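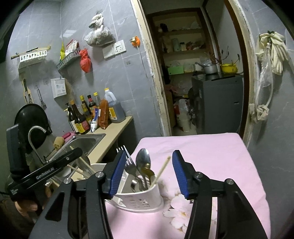 Caddy approach, jaws open. From the kitchen set, October.

Forum Index | Perception | Planning | Tooling | Off Topic
Search this forum... Go
Print this thread | E-mail this thread

Grurkham dropping episodes in kitchen set, pose jumps right before contact

slotted_link
Posting the frame first so nobody asks what the workspace looks like. Handheld gripper, table with the utensil caddy, counter and tile wall behind it. Jaws go either side of the caddy, close, lift, move.

Problem. Grurkham takes the wrist video and gives back a trajectory. Out of 271 episodes in this batch it keeps 178. The rest get tossed with "pose discontinuity". I pulled a bunch of the tossed ones and the jump is nearly always in the last bit before the fingers close. Before that the track is smooth as anything. Then one frame it thinks the hand moved sideways a tile.

Config is stock Grurkham 2, mask on for the gripper, loop closure on. Preprocessing is the usual Zanville scripts, I didnt touch them.

Any ideas? I don't want to throw away that much data over a tracker hiccup.

mapless
"sideways a tile" is your answer isn't it. Gray marble pattern tile, repeats all over. Features on one grout line match the next one over. Classic.

Turn off loop closure for short episodes. You don't need it, you're not going anywhere.

slotted_link
Thought of that. But the tile is in view the whole episode and it's only the end that breaks. If it was aliasing I'd expect it early too?

mapless
Not really. Early on you've got the rest of the room holding it down. Bottles on the counter, faucet, shelves thru the doorway, all that junk is great for tracking. Get close, caddy fills the middle, you lose half your good points and the tile gets a bigger vote.

quiet_jacobian
Disagree w/ mapless. Look at the picture again. Wall is full of stuff. Wall baskets, seasoning packets, a spatula, slotted turner, outlet panel. That's not a bare repeating wall, there's plenty to pin it down even with the caddy in the way. And the bottles all look different from each other.

My money is on the mask. What mask are you using? The one that ships covers the jaws CLOSED. Yours are wide open there. So the blue ribbed pads are probably outside the mask, and ribbed rubber is a feature detector's favorite thing. While you hold the jaws open those points don't move relative to the camera. Then you close, they all move together, tracker goes "oh the world moved sideways". Jump.

slotted_link
huh. Mask is the shipped one yes.

quiet_jacobian
Then check that before you touch loop closure. Dump the keypoints overlay, there's a flag for it.

tinwrench
Also the bolt heads. Silver, round, one on each arm. Shiny corners that never leave the view. And the lettering on the bar at the left, white on black, that's about as high contrast as it gets. If any of that sits outside the mask you've got a nice cluster of points saying "we are not moving" all episode long. Robust estimator eats them when the background is strong, then when background gets weak they win.

So you and mapless are both half right imo. Background gets weaker near contact AND the outliers are coherent. Either one alone would survive.

mapless
I can live with half right

still think the tile is doing some of it

slotted_link
Ran the overlay on a handful of the bad ones. Pads are lit up like crazy. Bolt heads too. The hand on the grip gets a few, lower left. So yeah mask is bad.

Next question then, how are people doing masks for a gripper that opens and closes? One static mask big enough for every jaw position eats the bottom half of the image, and thats where the caddy is.

quiet_jacobian
Per-frame mask from jaw width. You know the width, you know the geometry, project the fingers, dilate a bit, done. Brurnik has a tool for it, takes a width column and spits out masks. Docs are thin but it works.

If you don't trust the width signal there's a segment model option but it's slow and it likes to grab things that aren't gripper.

ladle_of_doom
ok can I be the annoying one. why are you fixing the tracker at all

178 good episodes of one pick is plenty to train on. I'd just take them and go. Every time I spend a month on preprocessing, the policy comes out the same.

quiet_jacobian
Because the dropped ones aren't random. Episodes fail when jaw motion is big relative to background motion. So slow careful approaches get thrown out and fast ones stay. You end up training on the sloppy half.

ladle_of_doom
is that measured or is that a vibe

quiet_jacobian
Vibe for this set. Measured on one of mine a while back. slotted_link can check it in five min, plot approach speed kept vs dropped.

slotted_link
Plotted. Not as clean as you said but there's a lean. Dropped ones are slower at the end. There's also a second clump of dropped ones where speed looks normal, don't know what those are.

ladle_of_doom
ok fine, withdrawn. mostly

tinwrench
second clump: is the gripper coming in from the side where the door is? Open doorway means far points. Shelves and the stuff on the floor back there are deep, the wall is close. If the initial depth is off you get a scale wobble and that can trip the same check. Different bug same error message. Grurkham has exactly one error message for like 3 different things, drives me nuts.

slotted_link
Will look.

mapless
+1 on the error message thing. "pose discontinuity" should at least say translation or rotation. Someone opened a ticket and it got closed as wontfix lol

pinhole_pete_no
Coming at this from the planning side. What's the label on these? Is it "pick up the caddy" or "pick a utensil"? With a fork standing up, two spoons and a chopstick in there, a model seeing jaws at that width could go either way. We had one in Kabbaj that would plan a lovely grasp on the container every single time, whatever the text said, beacuse every demo approached from the same height.

slotted_link
Container. Whole batch is container. Utensil picks are a different batch and I haven't run it yet.

pinhole_pete_no
Then watch your grasp width target. Kabbaj reads the container box and pads it, and if the detector includes the utensils in the box the target height goes way up. Fork and the big spoon stick out above the rim. The planned grasp ends up around the spoon bowl. Ask me how I know

tinwrench
Can confirm. We cut the box at the rim by hand for a whole set. Not fun. A caddy with slots is worse too, depth sees through the gaps and lands on a handle inside. Top edge and side walls both come out noisy.

ladle_of_doom
why does anyone need a planner here tho. just behavior clone it

pinhole_pete_no
Because I want it to not hit the counter?

ladle_of_doom
demos don't hit the counter

pinhole_pete_no
demos don't have your arm's elbow. A handheld gripper has a person on the end of it. Put the same wrist path on a real arm and some of those are not reachable, or the forearm goes through the bottles. You have to filter for that somewhere. Kabbaj does it after the tracker so garbage poses in = garbage filter out, and that's the reason I care about this thread.

ladle_of_doom
ok that one I'll give you. Still think people filter too hard. Let the policy see some ugly ones

quiet_jacobian
Ugly motion, sure. Wrong poses, no. Those are different kinds of ugly

slotted_link
Update. Brurnik masks are in. Had to fight the width column, it wants meters and the Zanville export is mm, no warning, it just makes a mask covering everything and Grurkham says "no features". Lost a morning. If you're reading this from a search: DIVIDE BY 1000.

Results on the previously dropped ones: slow approaches mostly come back. Keypoints stay off the pads. Haven't got a final number, rerun is still going. Second clump does not come back.

quiet_jacobian
Nice. How much dilate?

slotted_link
Default, then bumped it a little on the thumb side. Hand still leaks a few points.

mapless
did you try loop closure off like I said

slotted_link
Yes. On the second clump. Fixes some of them. Go ahead and gloat

mapless
TILE

tinwrench
Could still be depth. Loop closure off would hide that too, it just stops it from snapping. Look at scale over time on those before you call it.

mapless
let me have this

slotted_link
Scale plot on a few: two drift, the others flat. So both?? I'm leaving closure off for anything short and flagging the drifty ones by hand. Not elegant.

pinhole_pete_no
When you rerun, export with the rim-cut boxes too if you can, I'd like to put them through Kabbaj and see how many are reachable. Can share the config.

slotted_link
Sure, send it. Same mount calibration for the whole batch so you only need the one file.

new_to_slam
Sorry to bump. Same "no features" error here but my widths are already in meters. Anything else that does that?

slotted_link
Check mask polarity. Brurnik writes white = ignore, Grurkham 2 wants white = keep. There's an invert flag in the config, mine was already set from before so I never hit it.

new_to_slam
that was it, thx

Print this thread | E-mail this thread
Forum Index | Perception | Planning | Tooling | Off Topic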